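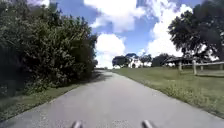 Mireille Bouvier says she came to us because her car pulled to the right and two other shops had sold her tires for it. What she needed was an alignment and a new tie rod end. She kept the tires, which had plenty of tread left, and she has been bringing her cars to Tistbridge ever since.

We get a fair number of customers that way. A tire shop that doesn't also look at the suspension is going to sell some tires it didn't need to sell. We do both, in the same building, and the person who takes your wheels off is the person who tells you what was found.

About Tistbridge Wheel and Alignment

Tistbridge is an independent shop. We do wheel alignment, balancing, suspension and steering repair, brake work, and tire repair and replacement on passenger cars, light trucks and vans. We don't do engine or transmission work. If your car needs it we will say so and you can take it wherever you like.

The business was started by Mogens Lykkegaard in a two-bay building behind the old Gullico feed warehouse. He had one alignment rack, bought used, and he ran it by himself for the first three years. The building had no waiting room, so customers sat in the office with the parts catalogs. When the warehouse lot came up for lease we took the front half of it and put up the present shop, which has six bays, two alignment racks and a separate room for wheel repair.

Dilani Kodikara joined as a technician and bought into the business later on. She now runs the shop floor and the schedule. Mogens still does alignments most mornings and handles the fleet accounts.

What we work on

Most of what comes in is ordinary family cars: uneven wear on the front tires, a shake in the steering wheel at highway speed, a clunk over bumps, a slow leak. We also look after delivery vans for several local businesses, among them Wickramasinghe Bakery, whose vans are in before six so they can be back out for the lunch route.

We fit new tires in all common sizes, and we don't push one brand. We keep 200 tires in the building and can usually get anything else by the next morning. If you bring your own tires we will mount and balance them for a flat fee per wheel, provided they are the correct load rating for the vehicle. We won't mount used tires that are more than six years old.

Winter tires can be stored with us. There is space for 108 sets, and the list tends to fill up by October. Stored tires are washed, measured and labeled, and you get a copy of the tread readings when they go into the rack. 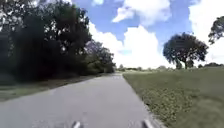 Alignment takes up more of our day than anything else. Before we touch an adjustment we set the tire pressures, check the ride height and go over every joint and bushing for play. There is no point in setting toe on a car with a loose ball joint. If we find a worn part we stop and call you. You will get a printout with the before and after readings, and either Dilani or the technician will go over it with you if you want. Some cars have no rear adjustment from the factory, and on those we will tell you what the reading is and whether an aftermarket kit is worth the money.

After an alignment we take every car out on the road. The usual loop goes down Tralton Road and back by the bypass, which gives us a flat stretch, a rough stretch and a couple of hard stops.

Tire repairs

We repair punctures in the tread area with a combination plug and patch, put in from the inside with the tire off the wheel. We don't repair sidewalls or shoulders, and we don't use rope plugs as a permanent fix. A repair takes some 30 minutes once the car is in the bay. If the tire was driven flat we will check the inside for damage before we quote anything, and quite often it can't be saved.

We ask customers to come back after the first 50 to 100 miles so we can check the lug nut torque. It is free and you don't need an appointment. Rotation is free for the life of any set of four bought here. With most cars we suggest doing it at every oil change.

The people

Mogens Lykkegaard, founder. Alignment, fleet accounts.

Dilani Kodikara, co-owner and shop manager. Scheduling, estimates, and any complaint.

Boonmee Jitpraphai, senior technician. Suspension and steering. Boonmee worked on buses before he came here and does most of the van work.

Larysa Tkachenko, wheel repair and balancing. Larysa straightens and refinishes alloy wheels. She will turn down a wheel that is cracked through the barrel, and we stand by her on that.

There are also two apprentices, who work under Boonmee and rotate through each part of the shop over the course of the program.

Prices and warranty

Estimates are written and free. We charge what is on the estimate unless you have agreed to something else by phone or in person, and old parts are kept until you have picked up the car in case you want to see them. Alignments are guaranteed for six months or 6,000 miles. Suspension parts carry the manufacturer's warranty and we cover our labor on them for a year. Balancing is guaranteed for 1,000 miles.

Visiting us

The entrance is on the warehouse side, past the loading dock. Pull up to the yellow line and come in through the office door. Early drop-off is fine: park in the row by the fence and put the key in the slot with your name and phone number on the envelope. We open at 7:30 a.m. and the last alignment of the day goes on the rack at 4 p.m. The waiting room has Wi-Fi and coffee, and there is a bus stop across the road if you would sooner not wait.

For appointments, call the front desk or use the request form on the contact page. Fleet customers should ask for Mogens.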